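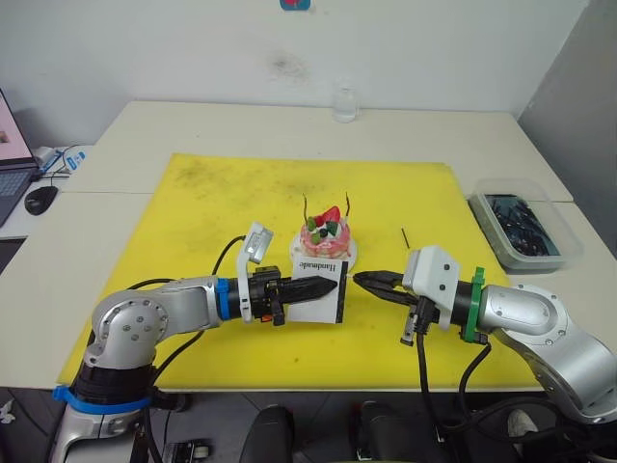 Both arms at the card, cake task, yellow mat.

1st March

We are into the cake task now, and I have spent most of the past fortnight driving the two arms through it. A few people asked what the work looks like day to day, so I'll write some of it down.

The task is to place a small printed card at a decorated cake. The card says "Handmade" and it has to end up standing the right way round for someone on the far side of the table. One arm does the placing and the other comes in to steady or correct. I drive both from the leader handles, and every run is saved with the camera views and the joint positions. Each saved run is an example, and the model is trained on those and nothing else.

The target for this task is 3000 examples. As of last night we have 2642 that passed the check. A good day for me is 31 runs, of which 28 might be kept. The rest get thrown out, mostly for dull reasons. I knock the plate, or I pause too long while I think about what to do next. Pauses are bad, as the model will learn to stop there too.

The card is harder than I expected. It is thin and stiff, and a gripper that comes in slightly too low pushes the bottom edge out and the whole thing tips. For the first few sessions I went in fast and then fixed it. When we trained on those early runs, the arm did the same: went in fast, tipped the card, and then had no idea how to pick it up off the mat. So I went back and recorded a separate batch that starts with the card already fallen. Those are slow and boring to do but they helped more than anything else this month.

The other thing is variety. It is easy to put the plate down in the same place every time without meaning to. At Vadcombe, where we did the cup-stacking set, we marked positions with tape and ended up with a model that only worked near the tape. For this one I move the plate after every run and turn it a bit, so that the strawberry is not always on the same side. I also change which arm goes first. Jisalard, the little tool we use for logging, lets me tag each run with the starting layout, and at the end of the day I look at which layouts are short and do more of those the next morning.

The mat needs replacing. It has picked up marks, and I had wondered if that would matter for training. So far I can't see that it does. I would still like a fresh one for the last few hundred, in a different colour if Tamiru can send one.

My wrists are all right. I do an hour, then stop and spend half an hour reviewing, then do another hour. Past the fourth hour my runs get worse and I can see it in the reject pile, so I have stopped trying to push on into the evening.

After this comes the Bornisia set, which is all folding cloth. I haven't done cloth with two arms before. I'll write something about it when I have a week of it behind me.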